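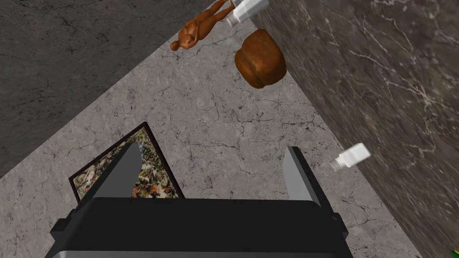
*Gendenach Historical Society, Local Encyclopedia Section*

**The Gendenach Ferry** was a cable-drawn passenger and livestock ferry that crossed the Anora River between the town of Gendenach and the village of Atallah. The crossing measured 400 yards at ordinary water and a good deal more in spring, when the Atallah landing moved into a field belonging to a family that had never agreed to this. It ran for 46 years, made money in six of them, and is remembered with a fondness that would have surprised most of its passengers.

## Background

Gendenach and Atallah face each other across the widest part of the lower Anora. Why two towns that traded with each other every week should have been built there, when the river narrows sharply two miles upstream, has never been settled. Gendenach tradition holds that the founders of Atallah stopped walking when they got tired. Atallah tradition says the same of Gendenach.

Before the ferry, people crossed by rowboat. The boatmen set their own prices, which rose with the wind, the weight of the passenger, and the lateness of the hour. A surviving letter from a Gendenach schoolteacher complains that she was charged one rate to go over to a wedding and triple to come back, the boatman having correctly guessed that she did not want to spend the night.

The two towns first discussed a shared ferry at a joint meeting held in Gendenach. The minutes run to eleven pages, nine of which concern the name. Atallah wanted the Atallah Ferry. Gendenach pointed out that it was paying for the cable. The matter was left open, and for as long as the service lasted each landing had its own sign with its own name on it.

## Construction and design

The boat was a flat-bottomed wooden scow with a ramp at each end and a low rail down both sides. It hung from a steel cable strung between two towers and was pushed across by the current, with the deck set at an angle to the flow. When the river was strong the trip took six minutes. When the river was slack the trip took as long as it took, and male passengers were expected to help with the poles.

The cable came from the Guvden works, a mining supplier that had closed its upper pits and had a great deal of cable it no longer needed. It was much thicker than the job called for. This pleased the farmers, who liked to see what they had paid for, and worried the builder, who had to put up heavier towers to hold it. The Gendenach tower leaned toward the river from its first winter onward. It was inspected often and always found to be leaning.

Livestock traveled in the middle of the deck and people at the ends. A painted line separated the two, and the cattle respected it better than most.

## Operation

Service ran from dawn to dusk, except on Sundays, when it ran from after church to dusk. The two churches let out an hour apart, so this was a source of trouble. Passengers called the boat with a bell mounted on each landing. The Atallah bell was the louder of the two and could be heard all over Gendenach, where several petitions were drawn up about it. Atallah offered to trade bells. The offer was refused, on the grounds that the Gendenach bell had been a gift.

Fares were charged per person and per hoof. Poultry went free if carried. This last rule led to some very crowded trips in the weeks before the fall market, and the fare board was later amended to say that poultry went free if carried *by a paying passenger, in reasonable amounts*. What made an amount reasonable was left to the ferryman.

### Ferrymen

The best known of the ferrymen is Wayne MacDonald, who held the post longer than anyone else and disliked it the whole time. He could not swim. He said so to passengers, usually near the middle. MacDonald kept a logbook that is now the main source for the history of the ferry, although it has to be read with care, as he recorded the weather only when it was bad and the passengers only when they were rude. From the logbook it would be possible to conclude that it rained without a break for years and that the population of the valley was made up entirely of people arguing over change.

His entries are short. A typical one reads, "Wind. Goats. Mrs. P. again." The identity of Mrs. P. has been the subject of two articles in the Society's newsletter and one sharp reply.

MacDonald retired to a house on the hill behind Gendenach, with no view of the river.

## The September flood

The event most closely tied to the ferry is the flood of 30th September, when heavy rain in the hills brought the Anora up overnight and carried the boat off its moorings. The Guvden cable held, as everyone had always said it would. The boat did not hold to the cable. It was found three days later, upright and hardly damaged, in a beet field well downstream, with the ramp down.

The farmer there claimed it under an old rule on river salvage. The towns replied that a ferry was not salvage. Letters went back and forth for most of the winter, during which the farmer kept hay in it. A settlement was reached in the spring. The terms were never published, but the farmer's family crossed free of charge from then on, and they are recorded as having crossed a great deal.

No lives were lost in the flood. The Atallah bell was, and Gendenach sent its sympathies.

## Decline and closure

The road bridge at the narrows finished what slack water and bad bookkeeping had begun. It was a longer way around, but it was free, it was open at night, and it did not have MacDonald's successor on it, a man who sang. Passenger numbers fell in the first year after the bridge opened and did not come back. In its last full year the ferry carried 737 people, a figure that includes the choir of the Gendenach church twice.

The final crossing was planned as a ceremony, with speeches on both banks. The river was slack that day. The boat set out from Gendenach on time and was still in the middle when the band on the Atallah side had to leave for another engagement. The mayor gave his speech from the deck, and those on shore report that it looked like a good one.

## Remains

The Atallah tower was taken down for its timber. The Gendenach tower still stands, and still leans. A length of the Guvden cable was kept and can be seen outside the Society's reading room, where it has been hit by cars on several occasions and shows no marks.

The boat itself was sold and served for some years as a dance floor at a lakeside camp. It was then reported to have been broken up. A rival account has it sunk on purpose to improve the fishing, but the only witness to this was also the man who sold the fishing permits.

The fare board hangs in Gendenach town hall, complete with the poultry amendment. Atallah has asked for it back four times.

## In local speech

The phrase "going by hoof" is still used in both towns for paying too much. In Gendenach, someone who is very late is said to be "in the middle." The same expression is known in Atallah, where it means a person who will not take sides, and is not a compliment.

## See also

- Anora River
- Guvden cable works
- Atallah bell dispute
- Road bridge at the narrows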